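Chapitre 4
Le rangement et l'entretien courant d'une arme de chasse 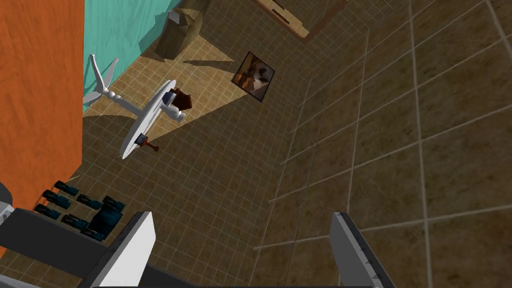 À quel moment faut-il nettoyer un fusil de chasse ? Le soir même de la sortie, une fois l'arme déchargée et contrôlée, même si l'on n'a tiré que deux cartouches.

Beaucoup d'élèves arrivent à ce chapitre avec l'envie de passer vite, et je les comprends un peu : après la balistique et le choix des munitions, les chiffons et l'huile paraissent bien modestes. Pourtant, quand je repense aux fusils fatigués que l'on m'a confiés à l'atelier, je revois surtout de bonnes armes rangées humides dans un fourreau et oubliées là jusqu'en janvier. Le bois avait gonflé, la bascule piquait, et il fallait bien annoncer au propriétaire que la réparation coûterait 247 euros.

Nous prendrons donc notre temps. La première partie du chapitre traite du démontage sommaire d'un superposé et d'un juxtaposé, avec l'ordre des gestes et les vérifications qui les précèdent - on ouvre, on regarde les deux chambres, on y revient du bout du doigt. La deuxième porte sur les produits : solvants, huiles fines, graisses pour la charnière, et la juste quantité de chacun (presque toujours moins que ce que l'on croit !). La troisième est consacrée au coffre, à sa fixation, à l'humidité de la pièce et à la séparation des munitions.

Vous retrouverez en chemin le carnet d'entretien d'Elikem Agbenyega, déjà cité au chapitre 2, qui a suivi le même calibre 12 pendant 160 sorties en notant chaque passage de baguette. Ses pages sont parfois bavardes, comme les miennes, mais elles montrent très bien à quel rythme les dépôts se forment dans un canon.

Avant de commencer, relisez les règles de manipulation du chapitre 1 et gardez-les ouvertes à côté de vous. Les exercices de fin de chapitre se font tous avec une arme vide, cartouches restées dans une autre pièce.

4.1 Préparer la table de travail

Choisissez une surface stable, bien éclairée, et couvrez-la d'un tissu épais qui ne peluche pas.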